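3.2 Release formats and first-week listening

The second part of the study looks at how the format of a release is related to the listening it receives in its first week. We took the catalogue of Didiren, a small label from Burport which publishes mostly dance and pop singers, and we compared singles, EPs and collaborations. A collaboration is counted here only when the guest artist is named in the title of the track. Songs where the guest is mentioned only in the credits were put together with the solo singles.

In total 36 releases were kept for the analysis. Remixes and live versions were left out, and also two songs which were removed from the streaming service before the end of the first week. For each release we noted the number of plays, the share of listeners who had already played the same artist before, and the colour group of the cover, as this was asked by the label. A release with fewer than 1000 plays was marked as low and is discussed separately in Section 4.

Collaborations had the highest number of plays in the first days, but this difference became smaller toward the end of the week. The EPs showed another behaviour. Their first track was played much more than the others, and the last track was often played by the same listeners who had started from the first one - we understand this as a sign of full listening, although the data cannot prove it.

The Fesent playlist had a strong effect on the solo singles. When a single was added to this playlist, most of its new listeners came from there, and few of them continued to other songs of the artist. This agrees with the model of Dawber, in which a playlist gives attention to the song more than to the singer.

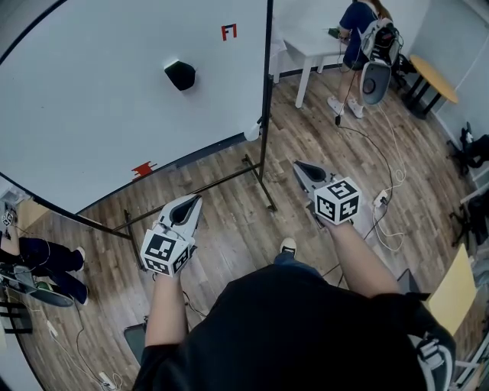

Figure 2. Tilted white panel on a black stand, with a hand-held gripper in the foreground.

It should be noted that the label is small and that its artists share many listeners. For this reason the numbers for the collaborations may be too high, because a guest from the same label brings an audience which is partly counted already. We tried to correct this by removing the shared listeners, and the order of the three formats stayed the same.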